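Manipulación II. Apuntes de la sesión 6: comparar pinzas sin engañarse
Profesora: Sabina Weerakoon

1. De qué desconfiar
El folleto de Brileden promete que su pinza manual «agarra cualquier envase». No dice cuántos intentos hicieron ni con qué envases. Una cifra de éxito sin lista de objetos no vale nada en esta asignatura.

2. Lo que tenemos
Con la Brileden hicimos 60 intentos y con la Sqalli, 16. Quien ponga los dos porcentajes en la misma tabla, sin más, tendrá que repetir la práctica. Tampoco me convence que el operador sepa qué pinza se quiere vender.

3. Los objetos
Los envoltorios blandos y brillantes son el caso difícil: se deforman, se solapan y reflejan la luz. Un cubo rígido sobre fondo liso favorece a cualquiera. Anotad la posición inicial de cada paquete y si toca a otro. El mantel estampado también cuenta como condición de ensayo.
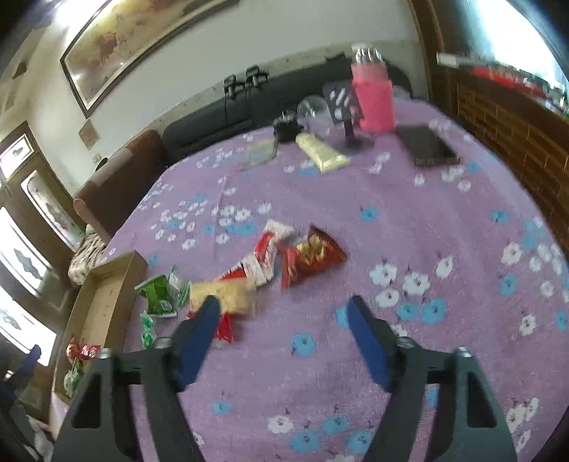 4. Para el próximo día
a) Definid «agarre logrado» antes de mirar los datos.
b) Separad los fallos de la pinza de los fallos de quien la maneja.
c) Leed el informe de Warbridge y buscad qué objetos dejaron fuera. Yo encontré dos omisiones.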